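Spare parts boxes: packing for Vurkisden starts next week

May 11, 2021

Packing of the small parts order for the Vurkisden branch begins next week at the Prirkgate workshop, and will carry on until the first week of July. The order comes to 100 small boxes in all, to be sent out in 17 cartons.

The parts will reach the packing table in white plastic trays, as they did for the Gowda order in the spring. Please leave them in the tray until the carton is open and standing in front of it. Last time a few boxes were put straight on the table and ended up mixed in with returns, and it took most of a morning to sort them out.

Cartons are the plain brown ones from the lower shelf. Check the base is taped before anything goes in. Small boxes go in flat with the label to the same side, so that the Vurkisden stores can read them without unpacking the lot. If a label is missing or has come loose, put the box to one side and tell the stores desk - do not write on it by hand.

The blue covering stays on the packing table for the whole of the job. It keeps the boxes from sliding and is easy to shake out at the end of a shift. 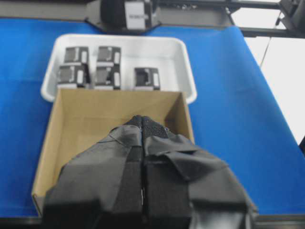

Small labelled boxes in a tray on the packing table, with an open carton in front.

Packing slips will be printed from Drilo each morning and left in the wire basket by the door. One slip goes in each carton, on top, before it is closed. Finished cartons should be stacked no more than 4 high on the pallet.

Collections are at 3 in the afternoon. Anything not taped by then waits until the next day.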